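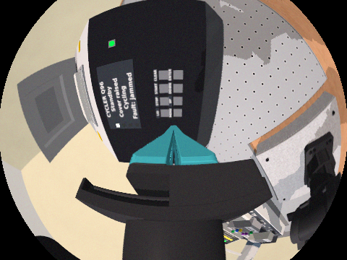

Control panel of a CYCLER Q96, with the green light on.

Review: Nirnix travel organizer, carry-on size

I bought the Nirnix organizer in April, before a trip with my sister to the coast at Bedoya. We had 10 days, one carry-on each, and four hotel changes, so I wanted something to keep my clothes in order. It costs 76 dollars, and for a bag that goes inside another bag this is a lot of money.

The organizer is a set of shelves made of cloth. You pack it flat, press it down with two side straps, and at the hotel you hang it in the closet by a metal hook. In the morning of departure you take it off the hook, pull the straps, and put it back in the suitcase. The first time I needed nearly 10 minutes to do this well. By the third hotel it was quick.

It has 6 compartments. The two large ones hold shirts and pants, if you fold them narrow. The small ones are good for socks, chargers and a swimsuit. The bottom one is lined with plastic, and I used it for sandals after the beach. No sand came through to the other clothes, and I was very glad about this.

I must also mention the weak points. The hook is short and it does not go over a thick closet bar. In our guesthouse in Nastau the bar was a thick wooden pole, and I had to hang the organizer on the bathroom door. The zipper of the top compartment catches the cloth if you close it fast. And the shirts did get wrinkles – fewer than before, but the product page promises none. 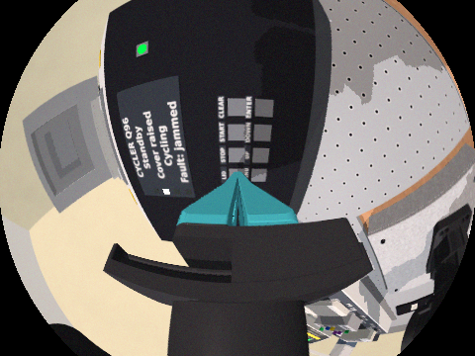 The display and the keypad beside it on the CYCLER Q96.

My sister has the Akix organizer, which is cheaper and lighter. Hers has only 2 large compartments and no straps, so it takes more space in the suitcase. But its hook is longer and it turns, and it went on every closet bar we met. If you stay in one hotel for the whole vacation, I think the Akix is enough.

For trips with many stops I prefer the Nirnix. I washed it by hand after we came home and the color stayed the same. The gray one hides dirt better than the beige, so I would choose gray again.

Reviewed 18 June 2026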